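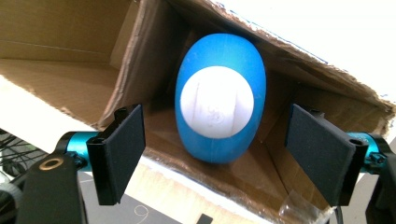 A blue egg-shaped object with a white disc on its front, in an open cardboard box.

Noda to Collect Early Malinska Stories in Four Hardcover Volumes

Noda has announced that it will reissue the complete first run of Malinska, the long-form adventure comic written and drawn by Noboru Shibata, in four hardcover volumes. The first is scheduled to reach stores in November, with the remaining three to follow at intervals of four months.

The collection will bring together 749 pages of story material, including the two short tales that ran as backup features and have not been reprinted. Each volume will also carry the original covers at full size, a selection of letters pages, and new notes by Shibata on the making of the chapters it contains.

Malinska follows a family of canal pilots in the flooded city of Grurport, where the official maps are redrawn every winter and possession of an old one is a crime. The series was first issued in black and white, in a small format that the publisher has since discontinued. A color edition was started some years later and ended after the second story arc. The new books return to the black-and-white art, which has been scanned again from the original boards wherever these could be located.

According to the publisher, 221 pages required more extensive work. The boards for most of "The Winter Survey" were sold individually after the chapter first appeared, and a number of owners agreed to lend them for scanning. Pages that could not be traced have been restored from printer's proofs. A short table at the back of each volume will identify the source used for every page.

"I was asked whether I wanted to redraw anything, and I said that I did not," Shibata said in a statement released with the announcement. "There are hands in the first chapter that I would draw differently today. Readers have known those hands for a long time, and they will stay as they are."

One change has been made with the author's approval. The lettering of the first three chapters, which was done by several people working to a tight schedule, has been replaced throughout to match the style used in the rest of the series. The wording of the dialogue is unchanged, apart from the correction of a ship's name that was spelled two ways in the same chapter.

The first volume will open with "The Pilot's Daughter" and close with the trial of Captain Herrera, the point at which the original series took its longest break between issues. The second will contain "The Winter Survey" in full. Contents for the third and fourth volumes will be confirmed at a later date — the placement of the two backup stories is still under discussion.

A standard edition will be sold through bookstores and comic shops. Noda will also produce a slipcased edition of the first volume, limited to 3,000 numbered copies, with a fold-out map of Grurport and a separate booklet of pencil layouts. Over 900 of these were reserved by retailers before the announcement was made public. Customers who order the slipcased first volume will be given priority for matching copies of the later books, provided that they order from the same store.

A digital edition is planned but will not be released at the same time as the print volumes. The existing digital chapters, which use the earlier scans, will remain on sale until the new files are ready, and readers who have purchased them will receive the replacements at no charge.

Retailers may request order forms and display materials through their usual Noda sales contact. Review copies of the first volume will be available in electronic form only.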